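Fallonby Leveling Block Set, 10 Pack
Feb 17, 2022
By Tharindu Haque

Back in stock. Finally. The Fallonby blocks sold out in October and the next container took its sweet time, so if you were on the wait list, check your email, we sent the codes last night.

For anyone new: these are stackable leveling blocks for travel trailers, fifth wheels and motorhomes. Put them under the low side, drive up, chock, done. Fridge works right, doors stay where you leave them, you don't roll into the wall at night.

What's in the bag
Ten blocks, orange. One carry bag with a zipper. One strap. No chocks in this set. People keep asking. Chocks are seperate, see the list at the bottom.

Price is $68 for the set. Second set in the same order ships with the first, no extra freight.

How they go together
Pegs on top, sockets underneath. Build a pyramid, never a tower. For one block of lift, lay a single row as long as your tire's footprint. For two, put a longer row down first and the short row on top of it. Stop at three high. If the site needs more than that, ask for a different site.

Duals need both tires supported. Same for tandem axles, don't lift one wheel and leave its buddy hanging. That usually means two sets for a bigger rig. Four sets if you like to camp on hillsides, I guess.

Under jacks and stabilizers they work fine as pads. Flat side up if you have the cap, which is sold alone and also in the Trustau kit.

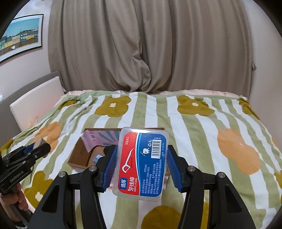

Ground matters more than the block. Gravel is good once you kick it flat. Packed dirt good. Wet grass, slow down, the bottom row can skate a little when the tire first touches. Clear off rocks and pine cones first, a block sitting on one sharp stone is how you crack a block. Sand is the worst of the lot, put a board under.

On bare concrete in the cold they can slide too. A square of rubber mat under the bottom row takes care of it. We don't sell the mat, any hardware store does.

Setting up, the short version
Park where you want to end up. Check the bubble side to side. Pull forward a couple feet, lay the blocks, back on slow with somebody watching the tire. Check the bubble again. Brake on, chocks in on the wheels that are still on the ground. THEN unhitch. Front to back gets done with the tongue jack after that, don't try to fix it with blocks.

If you overshoot, pull all the way off and start again. Don't rock back and forth on the edge, chews up the pegs.

Cleaning and storage
Hose and a stiff brush. Mud packs into the sockets and then they won't seat, so get that out before you bag them. Let them dry or the bag gets funky. Fine to keep in an outside compartment year round. Don't leave them under a parked rig all winter if you can help it, they press into the ground and you'll be digging.

Fallonby or Flurnine?
We carry both and get this one a lot. Flurnine makes the curved ramp style. Faster, you creep up until it's level and stick the wedge in behind. Takes up more room in the bay and costs more, $189 for the pair with the wedges. If you move every day or two, get the ramps. If you settle in for a week at a time, or your storage is tight, blocks are plenty. Aníbal Ríos at our service counter runs ramps on the axle and keeps a bag of Fallonbys for the jacks, and his trailer is always dead level, so there's that.

One caution, ramps and low-hanging fenders don't mix well. Measure before you order. Tight tandem spacing same deal, you may have to trim the ramp end.

Shipping and returns
Orders in by noon go out same day. Ground only, the bag is too bulky for the small flat rate boxes. Returns within 7 days of delivery if they haven't been driven on. We do check. If a block shows up broken send us a picture of it and we'll mail a replacement, you don't need to ship the bad one back.

Replacement singles are on order but not here yet. No date. I'll update the page when they land.

Pickup is open again at the side door, bring your order number. Please don't pull the whole rig into the alley, there's no way to turn around and the bakery gets mad at us. Street parking out front is long enough for most trailers before lunch.

Other colors: no. We asked. The factory will only run orange for a order our size, and orange is easier to spot when you're packing up anyway, so you're less likely to drive off without one.

Questions, call the shop or use the form. Phone is quicker this time of year.

Related items
Fallonby Wheel Chocks, Pair
Fallonby Flat Cap for Leveling Blocks
Flurnine Curved Ramps with Wedges
Trustau Jack Pad Kit
Trustau Stick-On Bubble Levels
Trình Folding Camp Step
Trình Sewer Hose Support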